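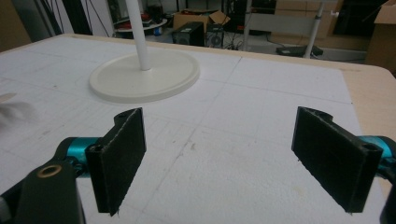
나는 로봇한테 일을 가르칠 때 손으로 하는 쪽을 좋아한다. 조이스틱이나 헤드셋으로 멀리서 조종하는 거 말고, 그리퍼를 직접 쥐고 내 팔로 움직이는 방식 말이다. 이 얘기를 하면 꼭 누가 "그건 취향 문제 아니에요?" 하고 묻는데, 나는 취향 이상이라고 생각한다. 그래서 오늘은 좀 길게 써 보려고 한다. 커피 한 잔 가져오시길!

먼저 내가 원격조종을 싫어하게 된 사연부터. 작년에 트루크비(Trurkby)라는 작은 작업실에서 수건 접기 시연을 모았다. 처음 계획은 전부 원격조종이었다. 드루빅스(Druvix)라고 부르던 조종 장치를 두 손에 하나씩 잡고, 화면을 보면서 로봇 팔을 움직이는 식이었다. 목표는 시연 4000개. 숫자를 들었을 때는 별생각이 없었다. 하루에 몇백 개씩 하면 금방이겠지 싶었다 (바보).

첫날 200개를 채우고 집에 가서 젓가락을 떨어뜨렸다. 손이 아파서가 아니라 손이 이상하게 조심스러워져서. 원격조종을 오래 하면 그렇게 된다. 화면 속 그리퍼가 수건 모서리에 닿았는지 안 닿았는지 느낌이 없으니까 매번 눈으로 확인하고, 조금 내리고, 또 확인하고, 조금 더 내린다. 수건 한 장 접는데 무슨 폭탄 해체하는 사람처럼 군다. 그런데 로봇은 그걸 그대로 배운다. 나중에 학습된 로봇이 수건 위에서 멈칫멈칫하는 걸 보고 다들 모델이 문제라고 했는데, 나는 속으로 뜨끔했다. 저거 내 버릇인데!

그 뒤로 손에 쥐는 그리퍼로 바꿨다. 생긴 건 별거 없다. 손가락 두 개가 마주 보고 있고 내가 쥐면 오므라든다. 처음 잡았을 때 제일 놀란 건 속도였다. 그냥 집게 들고 빨래 개는 느낌이라 몸이 알아서 한다. 모서리를 집으면 천이 당겨지는 게 손목까지 올라오고, 미끄러지면 바로 안다. 알고 나면 고쳐 잡는데, 나는 이 고쳐 잡는 동작이 시연에서 제일 값진 부분이라고 생각한다. 원격조종으로 할 때는 한번 놓치면 짜증이 나서 그 시연을 통째로 버리고 다시 시작했다. 손으로 하면 0.5초 만에 다시 집고 계속 간다. 로봇한테는 그 0.5초가 필요하다.

물론 반론이 있다. 같이 일하던 타무라 아오이 씨는 원격조종파다. 그것도 아주 열렬한. 이분 주장은 이렇다. 손에 쥐고 하면 사람이 자기도 모르게 사람 몸의 장점을 다 쓴다는 거다. 허리를 숙이고, 옆으로 한 걸음 가고, 팔꿈치를 이상한 각도로 꺾고. 그런데 책상에 볼트로 박힌 로봇은 한 걸음 옆으로 갈 수가 없다. 그러니까 사람 손으로 모은 시연에는 로봇이 절대 따라 할 수 없는 동작이 섞여 있고, 원격조종은 애초에 로봇이 할 수 있는 동작만 기록된다.

이건 맞는 말이다. 분하지만 맞다. 우리가 손으로 모은 첫 묶음이 1114개였는데, 나중에 로봇 팔이 닿을 수 있는 범위로 걸러 보니 666개가 남았다. 절반 가까이를 날린 셈이다. 타무라 씨는 그 결과를 보고 아무 말도 안 했다. 그게 더 얄미웠다.

그래도 나는 생각을 안 바꿨다. 날아간 시연을 하나씩 돌려 보니까 원인이 대체로 비슷했다. 테이블 저쪽 끝에 있는 물건을 내가 몸을 쭉 뻗어서 집은 것들, 그리고 손목을 한 바퀴 가까이 돌린 것들. 둘 다 내가 조심하면 되는 일이었다. 그래서 테이블 위에 선을 긋고 이 칸 안에서만 집는다고 정했다. 손목은 처음엔 자꾸 잊어버려서 스스로 중얼거렸다. 돌리지 마, 돌리지 마. 며칠 지나니까 입을 다물어도 됐다. 사람은 로봇의 한계를 꽤 빨리 배운다. 반대로 로봇 팔 너머로 촉감을 느끼는 법은, 나는 몇 달을 해도 못 배웠다.

여기서 좀 딴 얘기를 하자면, 나는 시연 모으는 일을 너무 하찮게 보는 분위기가 불만이다. 제드빌(Zedville)에서 열린 모임에 갔을 때 어떤 분이 "데이터는 아르바이트 쓰면 되고요" 하고 넘어가는데 손을 번쩍 들 뻔했다 (안 들었다, 소심해서). 수건 하나를 접어도 잘 접는 사람이 있고 못 접는 사람이 있다. 하마다(Hamada)에서 온 시연 묶음을 받아 본 적이 있는데, 누가 했는지는 몰라도 그 사람은 정말 잘했다. 집기 전에 그리퍼가 이미 맞는 각도로 들어가고, 놓을 때도 툭 떨어뜨리지 않고 바닥까지 데려다 놓는다. 그걸로 학습시킨 로봇은 움직임이 예뻤다. 예쁘다는 말을 보고서에 쓸 수 없어서 답답했지만 예뻤다.

그런 솜씨가 원격조종 장치를 거치면 많이 깎인다. 빨래를 이십 년 갠 사람도 드루빅스를 쥐여 주면 초보가 된다. 그날부터는 빨래 솜씨가 아니라 장치 다루는 솜씨가 기록되는 거다. 게임 잘하는 사람이 제일 좋은 시연을 만든다. 게임 잘하는 분들한테 유감은 없는데, 나는 빨래를 잘 개는 사람의 손을 로봇한테 주고 싶다.

그렇다고 원격조종을 다 없애자는 건 아니다. 뜨거운 거, 무거운 거, 사람이 가까이 가면 안 되는 곳은 당연히 멀리서 해야지. 또 로봇이 혼자 하다가 막혔을 때 사람이 잠깐 끼어들어 고쳐 주는 용도로는 원격조종만 한 게 없다. 그건 타무라 씨가 시범을 보여 줬고 나도 인정했다. 내가 투덜대는 건 접고, 담고, 꽂고, 닦는 평범한 집안일까지 죄다 화면 보면서 가르치려는 습관이다. 바로 앞에 테이블이 있고 손이 두 개 있는데 왜?

비용 얘기도 해야 공평하겠다. 손 그리퍼는 자잘하게 손이 많이 간다. 손가락 패드는 닳고, 나사는 풀리고, 렌즈에 지문이 묻은 줄도 모르고 오전 내내 찍은 날도 있다. 팔도 아프다. 원격조종은 앉아서 하니까 허리는 편하다 (눈이 대신 죽는다). 요즘 나는 한 시간 하고 꼭 쉬는데, 쉬고 나서 한 시연이 쉬기 전 것보다 확실히 낫다. 지친 손으로 모은 건 내가 봐도 티가 난다.

10월부터는 컵 옮기기를 새로 모으기로 했다. 타무라 씨가 절반은 자기 방식대로 원격조종으로 하겠다고 해서 그러자고 했다. 같은 컵, 같은 테이블, 같은 개수. 지는 쪽이 점심을 사기로 했는데 나는 벌써 뭘 먹을지 골라 놨다.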